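Moving the running to the mornings

2022-01-20

So I've been running before work for a while now and a few of you asked how it's going (hi Chantal!). The short version is that I'm slow, I'm sleepy, and I like it a lot more than I thought I would.

For years I was an evening runner. I'd get home from the office in Skillmont, sit down "for a minute," and then it was eight o'clock and I was eating toast over the sink. On a good week I got out twice. My friend Wayne has been going at dawn forever and he kept telling me to just try it, and I kept telling him that some people are built differently. Then in the fall my work hours shifted and evenings were gone anyway, so I gave in.

The first week was awful. I won't pretend otherwise. I set the alarm across the room, got up, turned it off, and got right back in bed three days in a row. What finally worked was going to sleep earlier, which sounds so obvious that I'm a little embarrassed to type it. I used to read on my phone until midnight. Now the phone charges in the kitchen and I have a paper book by the bed, a big fat family saga of 1000 pages that puts me out in no time (sorry to the author, it's a good book, I'm just tired!).

My loop goes down the hill, along the canal path as far as the old Poirier bakery, and back up past the school. It's dark the whole way out at this time of year. I wear a headlamp and one of those reflective vests that make you look like you're there to fix the road. Coming back there's usually a bit of pink over the rooftops, and the bakery has its lights on, and it smells so good that I've had to make a rule about carrying money. The rule is that I don't carry any. I broke it last week and the cinnamon bun was worth every cent.

Cold is the part people ask about most. I've been out when it was 19 degrees and I was fine once I got moving, but the first few minutes are nasty. Two thin layers work better for me than one thick one, and mittens beat gloves by a mile. I bought a fancy windproof headband and hated it, so if anybody wants it, let me know. It's been worn once. A plain knit hat does the job.

Breakfast has turned into a whole thing too. I can't eat before I go, not even half a banana, so by the time I'm home I'm starving. Oatmeal with peanut butter stirred in, two cups of coffee, sometimes an egg on top of leftover rice. I eat at the counter standing up and I'm weirdly happy.

I also do a tiny bit of prep the night before. Clothes on the chair, headlamp on the hook, keys in the vest pocket. If I have to look for a sock in the dark, the run is off, I know myself.
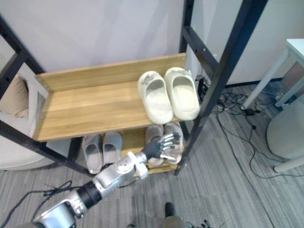

Clogs with bows, top shelf. Zero miles per week.

Next up is the question of whether I sign up for the Tullance 10K in May. Wayne says yes, of course. Ilse did it last year and said the second half is all uphill, and then she said it was fun, and I don't know how both of those can be true. I've got until the end of the month to decide before the price goes up. My longest run so far is a hair over five miles, so the distance doesn't scare me too much. The crowd does, a little. I've gotten used to having the canal to myself and a couple of ducks.

If you've done that race, tell me about the parking! I've heard bad things about the parking.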